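# Didenko Press to reprint *Rultham* in a single volume, with fewer promises than usual

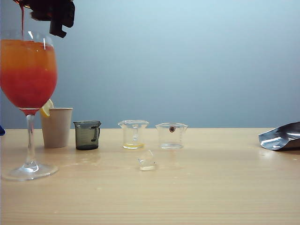 *A layered orange and red drink in a stemmed glass.*

GETVILLE, 4th August - Didenko Press will reprint the small-press comic *Rultham* in one paperback this March. The print run is 2,000 copies. We have read plenty of announcements calling a reprint "long awaited" and we doubt most of them, so we will leave that phrase out and say what is in the book.

The series first ran for eight issues under the Sudell imprint, which closed before the last two reached many shops. It follows a surveyor sent to map a town that keeps changing its street names. Reviewers at the time called it a classic in the making. We aren't sure a comic with such a small readership can be called a classic of any sort, but we think it is good, and the middle issues are very good.

All eight issues are included, scanned again from the original art where we could find it. Five pages from the third issue are missing and have been taken from a printed copy. They look softer than the pages on either side, and no amount of cleanup changed that. The lettering has been left alone, spelling mistakes included.

The book also has up to eight pages of sketches. Readers who buy collected editions for the extras may want to flip through a copy first. Sketch sections are often padding, and we cut ours down twice for that reason.

There will be no variant covers, foil stamping or numbered edition. Didenko Press tried variants on an earlier title and ended up with boxes of the one cover people didn't want. A film or TV version is not "in talks" - we mention it only because stores keep asking.

Comic shops can order from the Didenko Press office in Getville at the usual trade discount. Copies will go to shops first and to our own web store a few weeks later. A digital edition may follow, but we have not set a date and would rather not guess.

**About Didenko Press**

Didenko Press is a comics publisher based in Getville. It reprints out-of-print small-press work and puts out a short list of new titles when it can afford to.

Review copies are available as PDFs on request. Printed review copies are limited.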